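**Trotorell Redex Hand Balm, 60 g**

Unscented barrier balm for dry or cracked hands. The base is shea butter and beeswax with 5% urea. It contains no lanolin, colour or added fragrance.

| | |
|---|---|
| Product code | 3714 |
| Format | Aluminium tin, screw lid |
| Shelf life after opening | 12 months |
| Storage | Below 25 °C |

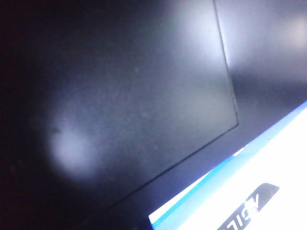 Apply a pea-sized amount to clean, dry hands and work it in from the knuckles outward. Absorption takes two to three minutes. Reapply after washing. Not for use on broken skin or on children under three.

The balm softens above 30 °C and may turn grainy when it sets again. Graininess does not affect performance.
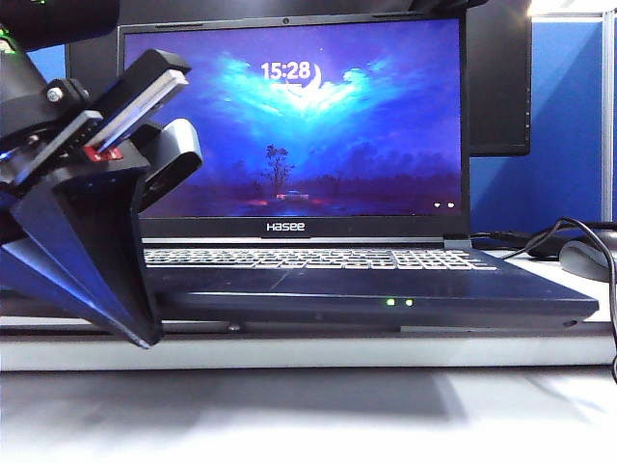 The earlier formula (code 849) used Jugah wax and has been discontinued. Refills for the old tin do not fit the current one.

Salons can order by the carton through Zusside. Batch records and ingredient sheets are available from Knut Fröhlich at the trade desk.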